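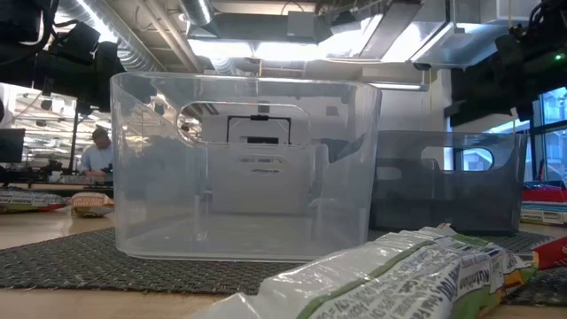
Figure 3. Workspace of the bar sorting task, with the clear bin and the gray bin on the woven mat and the two arms in the upper corners, touching no object.

4.2 Comparison of the two grippers

In this section we compare two parallel grippers on the same bimanual station. The first is the Amum gripper, which has stiff flat fingers with a thin rubber layer. The second is the Nivel gripper, whose fingers are made of a soft ribbed material and bend inward when they touch an object. Both were mounted on the same pair of arms, and the controller gains were not changed between them. The task is to pick snack bars from the table and to place them in one of two bins, according to a spoken or typed instruction.

The objects and bins are of the kind shown in Figure 3. We chose wrapped bars for the comparison for two reasons. The wrapper is thin and shiny, so the depth estimate is often wrong near the folds. It is also closed at the ends by a flat seam, and a gripper may take only the seam and lose the bar during the lift. The bins add a second difficulty. The walls of the clear bin let the background pass through, and the segmentation model must decide where the wall is from its rim and from the reflections. The gray bin is lower and darker, and its rim is easier to find.

We collected 300 trials for each gripper. The start positions of the bars were drawn from the same list, and the order of the trials was mixed so that the daylight from the windows would not favor one side of the comparison. A trial was counted as a success when the bar was completely inside the correct bin and the gripper had opened and moved back above the rim. If the bar stayed on the rim, the trial was counted as a failure, also when it fell inside later.

The Nivel gripper completed 87 percent of its trials. The Amum gripper was clearly weaker on bars lying flat, where its stiff fingers must come very near to the table before they can close. In these cases the force limit of the arm was often reached and the controller stopped the motion. On bars standing against the side of a bin the order was the opposite. The soft fingers of the Nivel gripper need more free space on both sides, and they frequently pushed the bar away before the grasp was finished.

Contact with the bin wall was the second most common cause of failure for both grippers. It happened more in the clear bin than in the gray one. We repeated a part of the trials with the wrist camera turned off, using only the fixed camera, and the difference between the bins became larger. From this we understand that the wrist view helps mainly in the last part of the approach, when the rim is near. We did not test a polarizing filter, although Memon reports in the hardware notes of the station that it reduces the reflections.

One limit of this comparison must be mentioned. The operator who recorded the demonstrations, Daniyal Magsi, had worked for several months with the Amum gripper and only since March with the Nivel gripper. The policy was trained on 1011 demonstrations in total, of which 311 were made with the Nivel fingers. The result of the soft gripper was therefore obtained from the smaller part of the data, and we can not say how it would change with equal parts. The Prukden controller was used in all the trials, and its grasp timeout was kept at the default value.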